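The Ferry to Sirkbridge

Last updated: 2026-07-29

1. The letter

Josée Gill received the letter in December, when the ferry was running only two times in a day. It was from the office of the town of Sirkbridge, and it said that her uncle had left her a house, a boat without an engine, and a debt of 2,117 crowns to the bakery Plaketti.

She read it standing in the kitchen with her coat on. She had met this uncle once, when she was nine years old. He had given her a dry fig and asked what she thought about the sea. She had said that it was too big, and he had nodded for a long time, as if she had answered correctly.

"How can a man owe so much to a bakery?" she asked her husband.

"Slowly," he said.

On the ferry she sat inside, near the heater, and held the letter in her bag with one hand. The other passengers knew each other. They spoke about the price of diesel and about a wedding which had gone badly. When the island came out of the fog she did not recognize it.

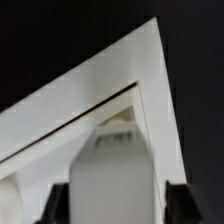

2. The bakery

The bakery was on the corner behind the church. Mrs. Hinojosa, the owner, was a small woman with flour up to her elbows, and she did not look surprised to see a stranger with a suitcase.

"You have his forehead," she said. "Sit."

She brought a notebook from under the counter. It was full of dates, written in two different inks, and beside every date stood the same words: one loaf, one loaf, one loaf. Sometimes there was also a cake.

"He ate all this?" asked Josée.

"He ate half of a loaf in a week. The rest he took to Isitz."

Isitz was the other village, on the north side, where the road ended. Josée had seen the name on the bus stop. Mrs. Hinojosa explained that the fish factory there had closed, and that 384 people had lived in Isitz before, and now there were 90. These were mostly old, and they were too proud to come down and ask for something. So her uncle walked up with the bread in a sack, and he told them that he had bought too much by mistake.

"Every day by mistake?"

"They were also polite," said Mrs. Hinojosa.

Josée turned the pages. Near the end the handwriting changed and became larger, and some of the days were missing. She wanted to say something about this, but a boy came in for rolls, and then a man who wished to talk about his knee, and she waited with her finger between the pages.

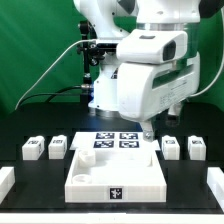 "Did he ever mean to pay you?" Josée asked, when the shop was quiet again.

"He paid what he could on the first of the month, and the rest I wrote down because he wanted it written. I never asked him for it. The town office found the notebook, and they like to send letters."

Josée closed the notebook. Outside it was already getting dark, and the last ferry was blowing its horn — she had forgotten completely about the ferry.

"The house has no heating," said Mrs. Hinojosa. "There is a bed upstairs here. I begin at four, so you will not sleep long."

She did not sleep long. At four she heard the oven door, and a radio playing very low, and she lay for a while in the dark and thought about her husband, whom she must call. Then she put on two sweaters and went down. The first loaves were standing on the shelf. An old sack, washed and folded, was hanging on a nail by the door.

"Is it far, to Isitz?" she asked.

"One hour, if you don't stop. At the yellow house you have to stop, she will see you from the window."

Josée took down the sack and held it open, and Mrs. Hinojosa began to put in the bread.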